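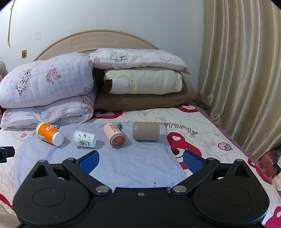 # Sort cups on the bed, lying down

My position is narrow. When a cupboard of mixed cups has to be reduced, the sorting should be done on a made bed, over a spread cloth, with every cup on its side. The kitchen counter is the wrong surface for the job, and upright is the wrong orientation.

The counter fails first on area. Mine is 40 inches of clear run between the sink and the stove, and a good part of that is in use at any hour of the day. A cup placed there looks put away. Two days later it has a spoon in it. A bed is larger and has a deadline: someone needs to sleep in it by evening, so the decisions get made.

The usual objection concerns the bedding. I accept it in part, which is why I specify the cloth. A light blue one with white crosshatching, laid flat across the middle of the mattress, gives a working area with a clear edge. The fitted sheet under mine has strawberries, hearts and "HAPPY DAY" on it, and a small printed cup set down on that pattern is hard to pick out. On the blue it is easy. Quilts should be folded and stacked at the back. They can stay on the bed, provided they stay off the cloth.

## Orientation

An upright cup on a mattress is unstable, and that alone would settle the matter. The better argument is inspection. A cup on its side can be turned so that either the base or the opening faces you, and those are the two parts that decide whether it is kept. The printed side is the part people look at, and it carries the least information.

Take four pieces of the kind every household accumulates: an orange and white paper cup, a smaller white one with green cartoon plants, a pink cylinder with Chinese characters on the side, and a plain taupe-gray cup. Standing in a cupboard, they are four colors. Lying in a row, the pink one shows its orange interior and dark rim, and you can judge the inside without lifting it. With the paper cups you check the base seam and the lip. If either has softened, the cup goes out.

Nuria Weldu, who has read a draft of this, sorts by height in a dish rack and considers my method slow. For identical cups she is right. A rack holds a set of 6 perfectly well. It does poorly with mixed diameters, and mixed diameters are the whole problem in a cupboard that needs sorting.

## Paper cups as stock

I also hold that paper cups should be sorted together with the rigid ones. Most advice treats them as packaging and sends them straight to the trash. In practice they get kept, behind the others, for seedlings and pens and loose screws. If they occupy shelf space, they are stock and should be reviewed as stock.

My rule is one printed paper cup per actual use. A cup with no current use leaves the house. Esben Riis keeps a sleeve of 100 plain ones for visitors and regards this as a separate category. I agree, as long as the sleeve is closed. Once it is open and half the cups have migrated to the bathroom, the category has lapsed.

Tags and labels need a rule too. A small tag that turns up among the cups should stay where it is until the row is finished. If it belongs to one of them, that will be apparent by the end. Picking it up early interrupts the work and usually ends with the tag in a drawer.

## Limits of the method

Glass should not be sorted this way. Neither should anything with liquid left in it, and I rinse and dry the night before for that reason. Handled mugs lie badly and are better done on the floor, on a towel. I would not put more than one row on the cloth at a time, as a second row rolls into the first whenever someone leans on the mattress.

When the row is done, the keepers go back to the cupboard before the next row comes out. Then fold the cloth from the edges inward and shake it outside.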